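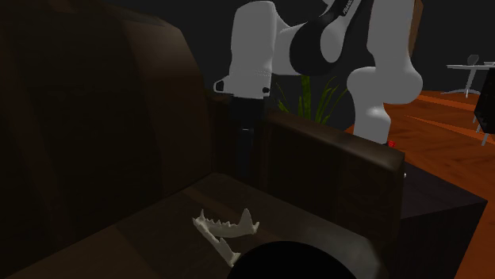 Posted by Lorna Pettibrick

Good news from Clernside this month: Andale is back up! For anybody who hasn't been following along, Andale is our simulated living room, the one with the big brown armchair and the white Franka arm, and it's been out of action for most of April while we sorted out the base mount. I got to sit in on the last day of the work, mostly because I bring the good coffee, and I had a great time.

The trouble started small. The arm would come down over its target and stop a hair to one side, always the same side, and we kept blaming the jawbone. It's a fair thing to blame. It's thin, it's bent, it has those little saw teeth all down one edge, and the first collision shape somebody made for it was basically a brick. So we redid the jawbone (8 convex pieces now, which I think is plenty for one bone) and the arm still stopped to one side. Same amount, same direction.

So then it was the pedestal. When the room was moved over to the new version of Karnine, the pedestal came in at a slightly different height and with a tiny bit of yaw on it, and the arm was parented to the old position. You couldn't tell by looking. I certainly couldn't, and I had my nose up against the monitor. What gave it away was a dull little script that asks the base where it thinks it is and compares that with where the room file says it ought to be. The fix took one afternoon: drop the arm, zero the pedestal, put the arm back on, lock the two together, save the whole thing as one piece so they can't drift apart next time.

After that came the joint check, which I'd never watched before. There are seven joints, and you run each one out and back on its own, slowly, with everything else held still. The wrist was fine, the shoulder was fine, and the elbow had a damping value left over from some test back in the winter that made it sag when it was stretched out across the furniture. Out it went. Then the hand gets opened and closed with nothing in it, then again over the sofa,

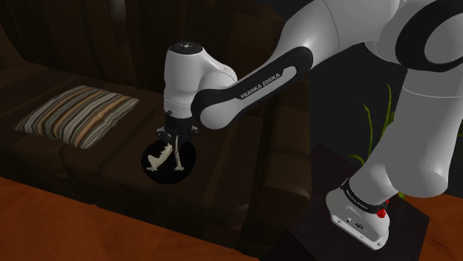 and then you do the whole round once more with the contact drawing turned on, so every touch shows up as a dot. I love that part. It's like watching popcorn. If dots appear where the arm isn't anywhere near anything, you've got a bad shape somewhere, and we had one, an invisible leftover slab behind the plant that's been in there for who knows how long. Deleted, with cheering.

The overnight soak test was set for up to 4000 resets and we called it off at 1648, when the Sekiguchi office needed the machine back. I'd have liked the full run, but the base offset stayed put through every one of those and everybody seemed happy to sign off.

A couple of housekeeping things if you use the room. Please pull a fresh copy before you start, since the old one still has the crooked pedestal in it. Don't nudge the base by hand to make a pick look nicer (you know who you are). And if you change a damping value for a test, write it in the log at the top of the room file and put it back when you're through. The base check now runs every time the room loads, and it'll refuse to start if the numbers don't match.

Next on the list is the lighting, which is still awfully dim on the furniture side.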